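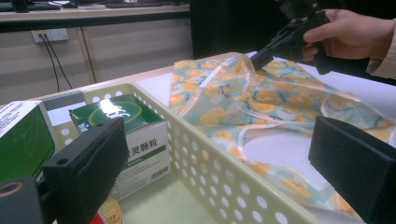 Medicine box in the plastic basket, white table

calado_ops
Has anyone here read the Pulier book on distributed key-value stores? Thinking of buying it for my team. We run 3134 regions on Jarkateck and compactions are killing us.

tusumcombe
Read it in September. Chapter 3 is decent on write paths. After that it's mostly the vendor's docs with nicer diagrams. The tuning section assumes you can restart whenever you like.

Angus Sutcliffe
Disagree. The row key chapter alone saved us a rewrite. What did you want from 324 pages?

tusumcombe
A benchmark with the hardware listed, for one. He claims 800 writes per millisecond and never says on how many nodes.

Angus Sutcliffe
It's in the appendix.

tusumcombe
Just looked. The appendix gives the heap size. No node count.

calado_ops
So does it cover compactions or not?

Angus Sutcliffe
Two pages. Fine for juniors.

calado_ops
Two pages isn't much for that price. I'll see if the library has it. What key layout did you end up with, Angus?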